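Poneck opens shutter and awning showroom in Pranley

Aug 2, 2019

I've been fitting awnings and shutters for long enough to know that people want to have a good play with them before they buy, so I'm very pleased to say our new showroom in Pranley is open! It's a short walk from the station, there's parking round the back, and the kettle is usually on.

We started Poneck in Vonstead with one van and a lot of borrowed ladders. The Vonstead shop is staying exactly where it is (please don't worry, I've had a few calls already), but it was getting very cramped in there and you could hardly open an awning without hitting the till. 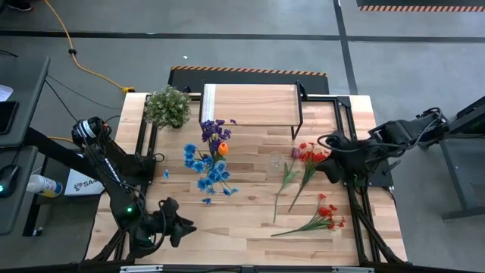 The new place gives us room to hang the full Vidal range of folding-arm awnings, which we've only been able to show as fabric swatches until now. There are 200 fabrics to choose from, plains and stripes mostly, and you can wind the display awnings in and out as much as you like. My favourite is the dark green stripe, but I'm told I say that to everybody.

We've got plantation shutters too, full height and café style, plus outdoor roller shutters for anyone with a patio door that bakes all afternoon. Prices for a fitted café-style shutter start at £400, and a Vidal awning starts at £700 with the hand crank. Motors are extra, and I'm happy to talk you through whether you need one.

Measuring is free in Pranley and Vonstead and the villages in between. Every awning we fit comes with a 2 year guarantee on our own work, and orders placed at the new showroom before the end of March get the rain cover thrown in.

Bring a photo of your window or back wall if you can, and a rough width. To book a home visit, ring either shop or just pop in.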